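Dovthorpe Toy Library
Minutes of the Management Meeting held on 17th October in the Ogilvie Room

In the chair: Modupe Ekpo
Quorum: confirmed

1. Apologies
Apologies were received and accepted.

2. Minutes of the previous meeting
The minutes were approved as a correct record, subject to the spelling of Privton being corrected under item 6.

3. Matters arising
3.1 The damaged shelf bracket in the store had been replaced.
3.2 The revised loan form was now in use at both sites. Members at Privton had asked for a larger box for the return date. Agreed to amend at the next print.

4. Play kitchen set
4.1 The Chair reported on the play food and kitchen pieces set out on the white table for inspection. The meeting was asked to decide which pieces should be catalogued as a single loan and which should be kept for use on the premises.
4.2 It was noted that the existing catalogue entry, "food, assorted", was of little use to borrowers or to those checking returns. Agreed that each piece be entered by name.
4.3 The ketchup bottle was considered. Members were content that it be listed with the plate. A question was raised as to whether a branded item was suitable for the collection. After discussion it was agreed that the bottle be retained, the catalogue entry to read "ketchup bottle, red, Heinz label".

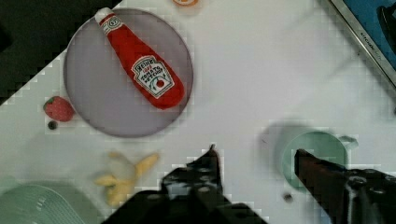
Item 4.3: ketchup bottle and plate, with strawberry and banana.

4.4 Small pieces. The meeting reviewed the rule on small parts. Agreed that any loose piece that passes through the testing tube be withdrawn from loans to families with children under 3, and that the strawberry be tested before the set is issued.
4.5 Banana. It was asked whether the open peel would stand up to regular borrowing. Agreed to issue as it is and to review the condition in January.
4.6 Microwave oven. The view of the meeting was that the oven was too bulky for the standard loan bag. Agreed that it be kept for use on the premises and labelled accordingly. The colander would go out with the food. 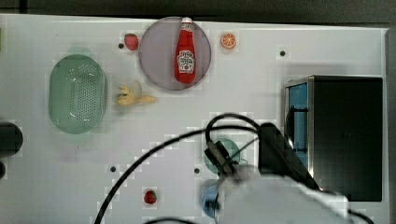

Items 4.5 and 4.6: food pieces, colander and microwave oven on the table.

4.7 Cleaning. The current instruction sheet applies one method to all kitchen toys. Agreed that it be redrafted with separate guidance for fabric and hard pieces. The Chair to circulate a draft.

5. Finance
5.1 The balance stood at £1,129. All invoices received had been paid.
5.2 A quotation of £40 from Miretti for drawstring bags was approved.
5.3 The annual subscription was discussed. Resolved that it remain at £5 per family.

6. Privton sessions
6.1 Attendance had been steady. The hall had asked that tables be wiped down and folded before the keys are returned. Noted.
6.2 A request for a later closing time was deferred pending a reply from the hall.

7. Any other business
7.1 The cupboard key had been mislaid and a copy would be cut.
7.2 Members were reminded to enter returns in the book on the day.

Actions
Catalogue entries for the play kitchen set (4.2, 4.3): M. Ekpo
Testing of small pieces (4.4): store team
Label for microwave oven (4.6): store team
Draft cleaning sheet (4.7): M. Ekpo
Order for bags (5.2): M. Ekpo

Date of next meeting: to be confirmed, January.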